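# Desico 4 Power Bank

The Desico 4 is a power bank for people whose phone claims all-day battery life and whose day is longer than the one the manufacturer had in mind. It replaces the Desico 3, which we sold a great many of and which customers liked apart from the button, the lamp, the colour and the little rubber flap. The flap has gone. The lamp stays, as Drindby are fond of it.

Drindby make the thing, we sell it, and Celeste Abreu answers the emails. If you've bought from Abreu before you'll know she answers them at some length.

**What you get**

- Desico 4 power bank, dark grey
- One short USB-C cable (it really is short, so buy a second one)
- A folded leaflet in very small type
- A drawstring pouch, which you will lose by February

**Ports and charging**

There are two USB-C sockets and one of the older USB-A kind. Either USB-C socket will charge the bank or your phone, so you no longer have to squint at tiny arrows. You can run all three at once, but the bank shares its power between them and everything slows down, much like a family with one bathroom.

It will charge your phone while it is itself plugged into the wall. The Desico 3 said it would do this too. This one does.

Low-power mode, for earbuds and watches, comes on with two quick presses of the button and goes off by itself after a couple of hours. Three presses gets you the lamp. Most owners find the lamp first, usually in the cinema.
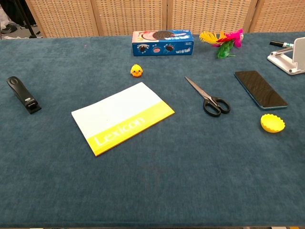

*Page last changed: September 28, 2023*

**Will it work with my phone?**

If your phone charges by USB, yes. Whether it charges at full speed is another matter. Phone makers like to have their own fast-charging systems with their own exciting names, and the Desico 4 speaks only the common ones. A phone that wants its maker's special brick will still charge, at the ordinary rate, while sulking.

Phones with the Erkomance quick-charge system need the Erkomance cable, stock number 721. We sell it separately. We did ask Drindby to put it in the box and were told it would spoil the box.

**Weight and pockets**

Drindby's leaflet calls it "pocketable". It fits a coat pocket nicely. In jeans it fits in the sense that you can get it in. Please don't sit on it.

**Battery level**

Four white lights on the side. The first three go out at a sensible pace and the last one hangs on for ages, then goes with no warning at all. We have raised this. A proper percentage display is promised for the next model, along with, we fear, another flap.

**Returns and spares**

Unused banks can come back within the usual period in their packaging. Used ones can come back if they're faulty. Being the wrong grey is not a fault, though Celeste will hear you out. Please don't post a bank that has swollen or got wet. Email first and she'll tell you what to do with it.

Replacement pouches are stock number 695. We keep plenty.

Order code for the Desico 4: 2074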